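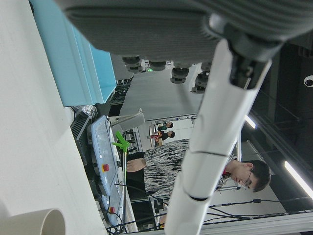 Wrist cam view, hand on the white arm, pendant behind the table.

Four-finger hand or parallel jaw for cups?
tablebay, 2021-07-18
We are comparing the Vemine hand with our old Casado two-jaw. The hand cost us 2,095 and the jaw was 190 used. Cup and tube picks only. Over 69 picks each, the jaw dropped fewer. I still like the hand for tilted grasps.

ostrava_k
Not surprised. I'd keep the jaw and put the money into a better wrist camera.

lowtorque
Disagree. A jaw pinches the rim and that's it. With the hand you get the thumb on the rim and the fingers curled under, with the cup against the palm.

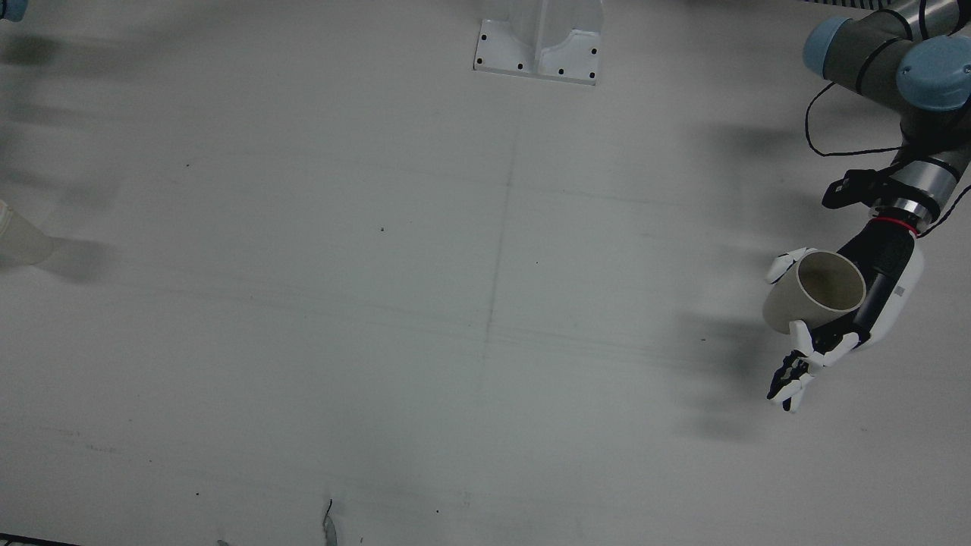
Re: thumb position
ostrava_k
Fine for one cup. What about cycle life? Our Ernton hand needed new tendons after some 3,000 closes.

tablebay
No idea yet, we only got it in June. The Indholm controller logs closes, so I can check — but it doesn't log finger current, and I'd want that first.

lowtorque
Set the thumb before the fingers close. It made a difference on mine.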